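Gesundheitskreis Wirnadholm
Protokoll des Märztreffens

Beginn: 18.30 Uhr
Leitung: Vivek Agarwal
Anwesend: siehe Liste im Ordner

TOP 1 Rückblick auf die Kräuterteewochen

Vivek eröffnet und freut sich riesig, dass wir den Raum im Haus Gallegos wieder bis in den Abend nutzen dürfen. Die Kräuterteewochen sind wunderbar angekommen! Es wurden rund 2.000 Handzettel verteilt, die Melissenmischung war vor der Fencheltee-Runde vergriffen (damit hatte niemand gerechnet), und gleich mehrere Gäste haben nach einem festen Termin gefragt. Einhellige Meinung: Das machen wir wieder, gern auch länger und mit mehr Zeit zum Plaudern.

Kritisch angemerkt wurde die Ziehzeit. Bei der Schafgarbe gingen die Empfehlungen an den Tischen auseinander, das soll beim nächsten Mal einheitlich auf den Kärtchen stehen. Vivek bringt zum nächsten Treffen einen Entwurf mit.

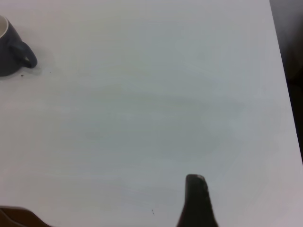
Vivek Agarwal wirft ein, man solle auf den Kärtchen auch vermerken, welche Kräuter in der Schwangerschaft oder zusammen mit Medikamenten vorher mit Arzt oder Apotheke besprochen werden müssen. Große Zustimmung in der Runde, der Hinweis kommt auf jede Karte, und zwar auf die Vorderseite.

TOP 2 Kräuterbeet am Flirnurov-Weg

Die Gemeinde hat die Fläche mündlich zugesagt, der schriftliche Bescheid steht noch aus. Geplant sind Salbei, Thymian, Zitronenmelisse, Ringelblume und ein Streifen Kamille am Zaun. Die Pfefferminze kommt in Kübel - wir erinnern uns alle noch an das alte Beet. Für Erde, Einfassung und Jungpflanzen liegt ein Kostenvoranschlag über 3.000 Euro vor. Nach lebhafter Diskussion einigt sich die Runde darauf, die Einfassung selbst zu bauen und ein zweites Angebot einzuholen.

Beschluss: Das Beet wird angelegt, sobald der Bescheid da ist. Einstimmig angenommen, mit Applaus! 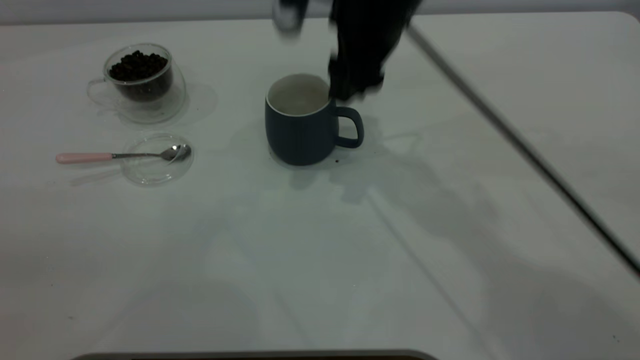
TOP 3 Kurs "Abends zur Ruhe kommen"

Der neue Kurs soll nach Ostern starten, sechs Abende mit Atemübungen, warmem Fußbad und einer kleinen Teerunde zum Schluss. Höchstens 20 Plätze, damit alle sich mit der Matte ausstrecken können. Die Voranmeldungen sehen jetzt schon toll aus. Offen blieb, ob Lavendelöl im Raum verwendet wird: Zwei Mitglieder vertragen den Duft nicht gut. Vorschlag zur Güte - duftfreie Abende im Wechsel, und im Aushang steht deutlich, welcher Abend welcher ist. Damit waren alle zufrieden.

Die Anmeldung läuft wie gehabt über Bodix. Wer damit nicht zurechtkommt, trägt sich einfach in die Papierliste am Eingang ein.

TOP 4 Verschiedenes

Die Wärmflaschen aus dem Schrank werden vor Kursbeginn durchgesehen, poröse Exemplare bitte aussortieren.

Für die Wildkräuterwanderung fehlt noch eine zweite Begleitung. Route wie im letzten Jahr, Körbe und feste Schuhe mitbringen.

Ende: 20.15 Uhr
Nächstes Treffen: im April, gleicher Raum, gleiche Uhrzeit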